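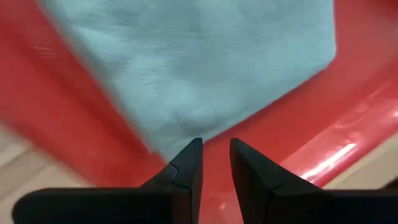

Sorting Cleaning Cloths With Trays

Print this page | E-mail this page

By Iona Swanson

A color for each job keeps the bathroom cloths out of the kitchen. In our house light blue is for glass and mirrors, and the blue cloths go in a red plastic tray. Any smooth tray with a raised rim will do.

What you need

Cloths in two or more colors
One tray per color
A laundry marker

Step 1. Empty the drawer and sort by color. Anything stiff or stained with oil goes to the garage.

Step 2. Wash the cloths on warm with plain detergent. Skip the fabric softener — it leaves a film that streaks on glass.

Step 3. Dry them fully. Thirty minutes on low is enough for thin woven ones.

Step 4. Lay the first cloth flat in the tray and smooth it with your hand. Small wrinkles don't matter. If the cloth is bigger than the tray, fold it in half.

Step 5. Stack the rest on top, folds facing the same way. Stop before the stack gets higher than the rim.

Step 6. Write the job on the edge of the tray and put it where the job gets done. Ours sits by the back window.

Wipe the tray out with dish soap when you wash the cloths. Replace a cloth once it starts to leave lint.

Get new how-tos by e-mail. Sign up for the Eltau newsletter. You can unsubscribe at any time.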